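Gripper fingers don't touch the object in sim but it still reads as held??

Posted in August by Plukier

Ok so building a two arm kitchen setup in our shared workshop, doing it all in sim first before we spend money on motors. Gripper comes down over the test object, I send close, and the log says grasp OK at step 1020. But there's a clear gap on both sides, you can see countertop between each finger and the dark red thing. Same result 9 times in a row. Is that a render problem or is my grasp check junk? Wrist cam view:

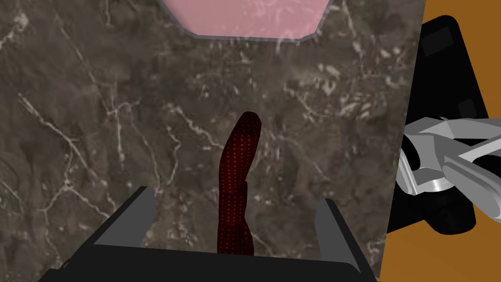
Filed under: Simulation > Grippers & contact

Object is a soft-ish capsule shape, slight bend to it. Mass is set, friction is set. I havent touched the collison mesh, whatever the importer gave me.

Stilbridge

Collision mesh, almost for sure. Importer wraps a curved thing in one fat convex hull, fingers stop on the hull, you get a gap. Turn on collision drawing and look. If the hull is way fatter than the object, split it into a few capsules along the bend. Fixed mine in an evening — well, most of it.

Also check your contact margin. Mine was in the wrong units for a week, ugh.

Hordiienko

had this too, just restart it

Salldale

Restarting won't do anything if it happens every run. Agree on the mesh but look at the grasp check too. If it only tests "close command finished" it'll say OK on thin air. Test for contact on BOTH fingers plus the object moving up with the wrist. And get off the wrist cam for debugging, use one that has both arms and the counter in it.
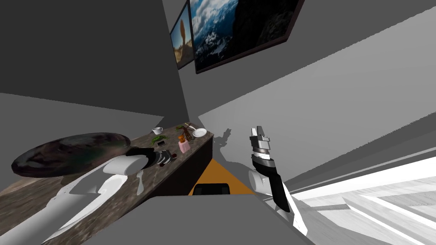 With a wider view like that its easier to tell which arm you're even commanding. I spent roughly 2207 steps tuning the wrong one once. Log finger width as well — if it stops at the same number with the object deleted, it was never a grasp.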